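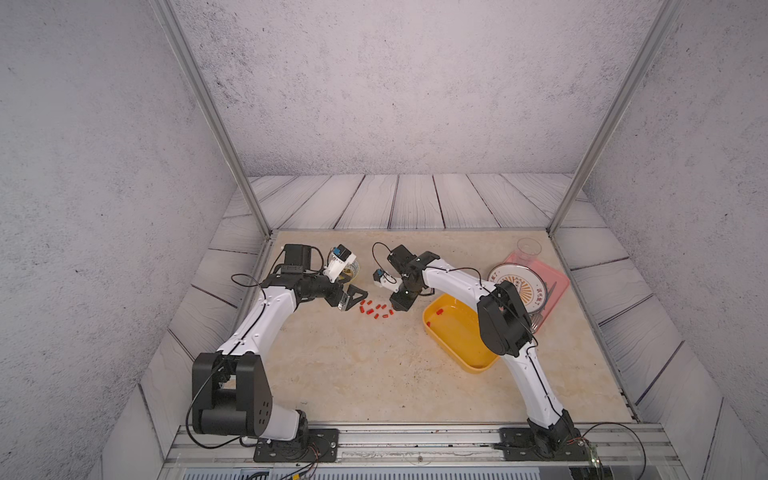

厂商的手册喜欢用一个词:免维护。我不太信这个词。双臂工作台这种东西,只要螺栓还在受力,线还在跟着手腕转,就谈不上免维护,只能说维护的账暂时没有送到你手里。

我们这台叫Quaye,两条手臂,每条装在一块黑色底板上,底板固定在前沿的铝型材上。供应商Jasten来装机时,调试工程师阿尤巴·阿格贝科(Ayuba Agbeko)花了一个上午讲软件界面,讲底板大概用了两分钟。他的意思是,拧紧,做一次标定,就可以开工。半年下来,我在软件界面上没碰到过什么值得写的故障,麻烦全出在他那两分钟里。

先说型材。铝型材配滑块螺母,好处是想挪就挪,坏处也是想挪就挪。手臂伸出去的时候,力矩全压在底板和型材的连接处,反复加减速,螺母会一点一点地走。走的量肉眼看不出来,但夹爪在臂的另一头,那一点偏差放大之后,足够让手指落在小红块的边上,夹个空。这时候大多数人的第一反应是重新标定。标定通过,数字漂亮,过几天又偏。5月里我们就这样标了三次,最后是亚乌·阿多(Yaw Addo)拿扭力扳手去试左边的底板,才发现有4颗螺栓早就不够劲了。标定把松动的位置当成了正确的位置,软件当然没有意见。

所以我现在反对“有问题先标定”的习惯。应该先摸底板,再看线,再看夹爪,最后才轮到标定。顺序反过来,等于用算法给机械毛病打掩护。

再说线。腕部那根细黑线从上方绕一个弯出来,弯留多大,说明书里没写。留小了,手腕转到极限时线是绷着的,接头先坏;留大了,它会去勾旁边的东西。菲洛米娜·伊萨哈库(Philomena Issahaku)主张把线全部用扎带绑死在连杆上,看着整齐,参观的人也喜欢。我不同意。绑死的线把弯折集中在扎带边缘的一小段,断在里面,外皮还好好的,查起来最费工夫。我们后来折中:直段可以绑,过关节的地方一律留活,每次换线都手动把关节推到两端看一遍。

腕部相机我也有意见。白色的小壳子,蓝色的板子就露在前面,轻是轻,可它离夹爪太近,调试时手一滑就碰上。碰一下图像照样出来,只是角度变了。我认为相机支架应该带定位销,而不是单靠螺丝的摩擦。Grisley卖的那种支架就有销子,价钱是1,392元,Jasten原配的报1,334元。差的这几十块,在采购单上被砍掉过一次,理由是“功能相同”。写下这四个字的人,大概没有在晚上对着偏掉的画面找过原因。

有人会说,这些都是小规模台子的通病,换一套工业级的就好了。科比纳·达尔科(Kobina Darko)就常这么说,他以前管过产线。我承认工业臂刚性好得多,可产线上有专人按点检表走,每班签字。把同样的臂搬到我们这种三天两头换托盘、换杯碟、换任务的台子上,没有点检表,它一样会出毛病,只是修起来更贵。

还有一种更时髦的主张,说模型足够强之后,机械偏差可以由它自己补回来。Cladex的销售演示过,确实能补,我也看得挺佩服。但补偿有范围,超出范围之前它不会告诉你。一台会自己掩盖松动的机器,出事的时候往往已经松得很厉害了。我宁可它早点夹空,早点让我去拿扳手。

我们现在的做法很土。开工前用记号笔在螺栓头和底板上画一道线,线错开了就停机。夹爪的手指每周拆下来擦一次,顺便看有没有磨偏。哈维·阿德马苏(Hawi Admasu)嫌每次占去将近半小时,提过改成每月一次。我没有答应,不过她说擦手指不必两个人一起做,这条我接受了,下周起轮流。

标定脚本还在,放在点检表的最后一行。前面几行没签字,谁也别去点它。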